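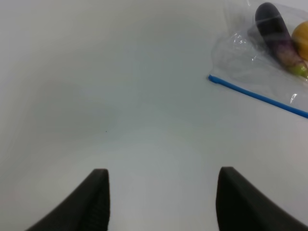
Photo: Catinca Voicu

Bulk Bins at the Campus Co-op: Do People Buy Less When They Scoop It Themselves?
Final report, Intro to Consumer Studies
Leobardo Gallegos and Catinca Voicu

Background

Our question was simple. If you scoop your own rice or lentils out of a bin, do you take home less than if you grab a bag off the shelf? We figured yes. Most of the readings said yes too, but those were big supermarkets and the Vevedby co-op is tiny. One room, two aisles, bins along the back wall.

The co-op sells the same five dry goods both ways. Rice, red lentils, oats, black beans, popcorn. Packaged ones come from Vasiliu, a regional packer. The bins get filled from big sacks of the same stuff so quality should be the same, or thats what the manager told us.

Method

Short survey at the register, plus weights off the receipts if the person agreed. We ran it over 8 shifts in June, mostly late afternoon. Got 105 usable responses. A few more were thrown out – people who filled in the front and never turned the page over. Our fault, should of put it on one side.

Questions covered: household size, how often they cook, whether they planned the purchase before coming in, and whether they still had the same item at home. That last one ended up being the most useful.

Data went in a spreadsheet first, then Ganditico for the charts because the class has a license. Export kept dropping the last column. Redid it twice. 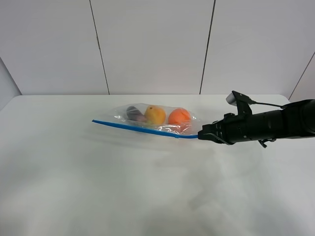
What we found

Bin shoppers did buy less per trip. But they also came back sooner, so over a month it probably evens out for oats and rice. Beans were different. People who bought packaged beans very often had an unopened bag at home already. Bin people mostly didn't.

Planning mattered more than we expected. Shoppers with a list bought close to the same amount either way. Without a list, the bag people just took whatever size was there.

Price came up a lot in the comments even tho we didn't ask. Several people thought bins cost more. They don't, except popcorn.

Problems

Small store, one month, mostly students. Catinca did the morning shifts alone and the sample there is older and smaller, so we didn't split by time of day. Also no way to check what anyone realy had at home, we took their word.

We wanted to compare with Pirosex, the discount place across the tracks, but they never answered the second email.

If we did it again

Follow the same households for longer. Ask about price from the start. One-sided form!

Receipt weights and the blank survey are in the appendix, charts in the shared folder.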